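Home | Kits | FAQ | Contact
1 min read

Mokari Hand Kit: your questions

Do I need two of them?
For laundry, yes! I tried one-handed folding for a whole afternoon and gave up. The kit comes as a pair for $400.
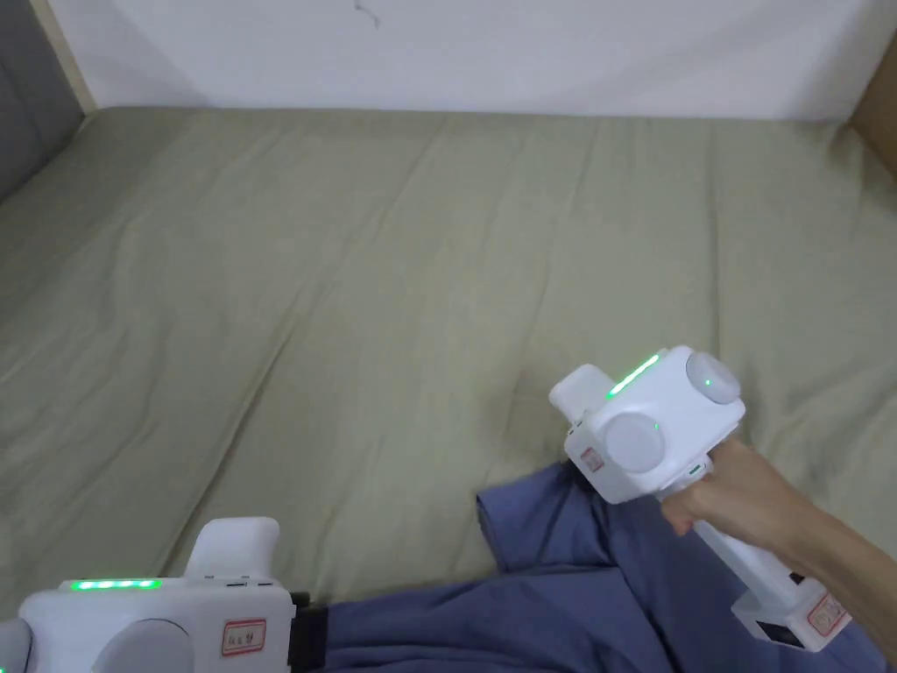 Blue fabric on the bed, green lights on both grippers.

Are they heavy?
Not to me, but my wrists want a break after 17 minutes or so of T-shirts (your wrists may be tougher).

Can I buy just one?
Sure, just email me.

© Cellau | Contact us | Back to top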